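**Review: Flelen, the legislative tracking app**

I have used Flelen since May to follow bills in our state legislature. I serve on a township board, and we need to know when something in the capitol touches roads or property tax.

Setup took one evening. You pick a chamber, choose topics, and get an email when a bill moves. The last session had 3,045 bills on file, and my topic filter brought that down to 166. Two of those were mislabeled.

The vote pages are the best part. Each roll call shows members by district, with absences listed separately. When the minority walked out over the budget, Flelen marked them absent the same evening. The official site took almost 2 days.

Committee hearings are weaker. Room changes often arrive after the hearing has started. Chang-ho Hong, our clerk, still phones the committee office.

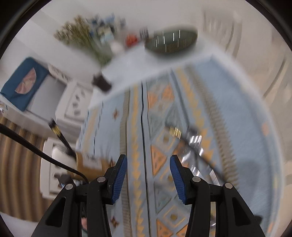
*Blue tablecloth with orange and tan pattern.*

Export works, but only to PDF. Benmoussa, which I used before, gave you a spreadsheet and cost more.

I'm renewing for the next session, on the basic plan.

Oisín Rafferty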